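Unit 4: Reorder Points and Safety Stock
Course notes, Inventory and Warehouse Planning
Instructor: Todor Gashi

4.1 Terms

Lead time is the time between placing an order and having the goods available for picking. It includes the supplier's processing time, transit, receiving, and putaway. Students often leave out the last two. In the Pletum case, receiving and putaway together take two days out of a total lead time of seven.

Demand during lead time is the quantity expected to be withdrawn while an order is outstanding. The reorder point is the stock position at which a new order is placed. Stock position means on hand plus on order minus backorders. Using on-hand stock alone leads to duplicate orders whenever one order is still open.

4.2 Basic calculation

Average daily demand for the case item is 14 units. With a lead time of seven days, expected demand during lead time is 98 units. If demand and lead time never varied, 98 would be the reorder point and the last unit would leave the shelf as the new order arrived.

Safety stock is added to cover variation. For this item it has been set at 56 units, or four days of average demand. The reorder point is then:

98 + 56 = 154 units

The order quantity is fixed at 200 units, the supplier's pallet quantity. Average on-hand stock is half the order quantity plus the safety stock, or 156 units. Do not confuse this with the reorder point. The two figures are close here by coincidence.

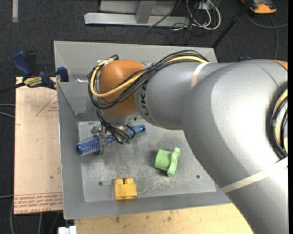 4.3 Setting safety stock from data

A fixed number of days is easy to explain but ignores how steady the demand is. When daily demand is independent and lead time is constant, use:

safety stock = z × s × square root of L

where z is the service factor, s is the standard deviation of daily demand, and L is lead time in days. The value of z comes from the normal table. It is 1.28 for a 90 percent cycle service level and 1.64 for 95 percent.

Cycle service level is the share of order cycles with no stockout. It is a different measure from fill rate, the share of units supplied from stock. An item can have a cycle service level of 80 percent and a much higher fill rate if its shortages are small.

4.4 Exercise for September

Read the Villaseñor case before the next unit. Recalculate the reorder point for a lead time of nine days, first with safety stock held at 56 units and then with safety stock kept at four days of demand. State why the two results agree. Send questions on the data file to Wenceslao Ponce.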